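About Campos

Hi, I'm Esperanza Salcedo, and I run Campos, a small language school above a bakery (yes, the whole building smells like bread until noon, and yes, you'll get hungry in the middle of the past tense). We teach Spanish to grown-ups. Some of them want it for work, some married into it, and some took two years of it in high school and can still only ask where the library is.

I started the school at my own kitchen table with one student, a retired mail carrier who wanted to talk to her new son-in-law's parents before the wedding. She brought a friend the second week, and the friend brought her sister, and by February I was borrowing chairs from the neighbors. I had been teaching middle school up to then and I loved the kids, but I'd forgotten what it's like to have a room full of people who picked this for themselves!

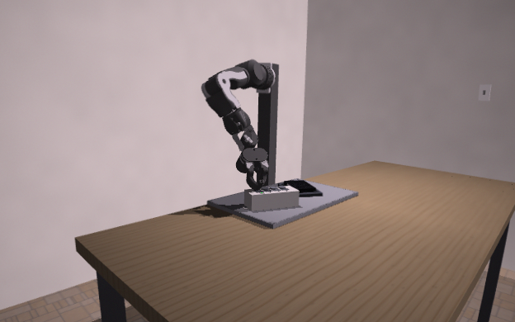
How we teach

You talk from the first night. I know that sounds scary, and I've watched plenty of people go a little pale when I say it, but you'll be talking with folks who are exactly as lost as you are. We keep classes to 12 people. Every course runs 8 weeks, one evening a week, and after that you can sign up for the next one or take a break and come back when life calms down.

We do grammar too, don't worry. I'm fond of grammar. I just like to bring it in once you've already tripped over the thing it explains, so on the night we get to "por" and "para" you'll have been mixing them up for a good month and you'll be glad to see the chart.

Homework is short and a bit odd. Leave yourself a voicemail. Write your grocery list in Spanish and then go buy what's on it. Call a classmate and argue about where to have dinner. One of our evening groups liked that last one so much that they still go out together, and they finished the course ages ago.

The other half of the school

Iñaki Garrido joined me in our third year. He grew up in a house where two languages got used in the same sentence, and he has more patience for pronunciation than anyone I've ever met. If you can't roll your R, he's your man. (If you never manage to roll it, you'll be fine, people will still understand you.) He teaches the beginner groups and the Saturday-style long sessions we call Cetach, which was a typo on our very first flyer that we never got around to fixing, and now it's just the name.

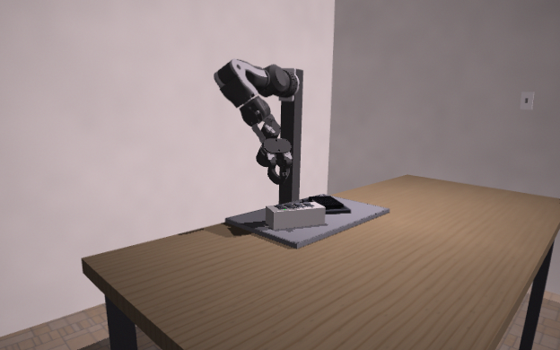 Reading time: 3 minutes

What a Cetach session is like

Long, loud and with a lot of coffee. We start with an hour of conversation in pairs, then we cook something or listen to a radio play, and then everybody has to retell it to somebody who was in the other room. Levels are mixed on purpose. Beginners hear real speed, and the advanced people find out how hard it is to explain "ladle" when the word won't come.

There's no test at the end. I get asked for a certificate now and then and I'm happy to write you one, with the course name and the dates on it, but please check with your boss or your college first about what they'll accept.

Our bookshelf

The lending shelf is by the front door and we call it Zernero. It has 51 books on it right now, mostly mysteries and kids' books, plus a cookbook with a cracked spine that comes home with me most holidays. Take one, bring it back when you're finished, and write a word you learned on the slip inside the cover. Reading those slips is one of my favorite things about this job. Somebody wrote "berenjena!!!" in a murder mystery and I still wonder which scene that was. 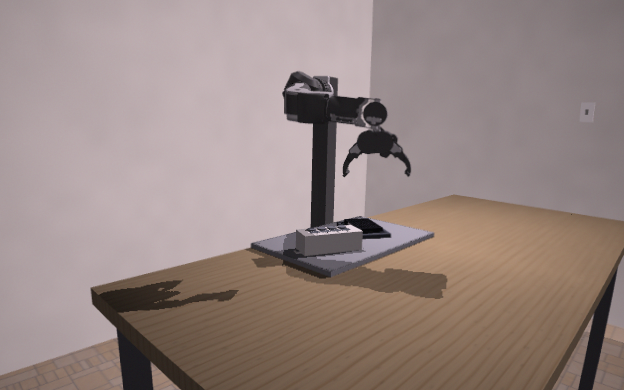
Come and try a class

The first evening is free for everybody, and you don't have to decide anything that night. Wear something comfortable, bring a pen, and use the side door, as the bakery locks the front one when it closes. The next round of beginner classes starts 11th July and sign-up is open now. If you aren't sure which level you are, call and chat with me or Iñaki for a few minutes and we'll work it out together. Leave a message if we're teaching. Spanish, English, or half and half, we'll call you back.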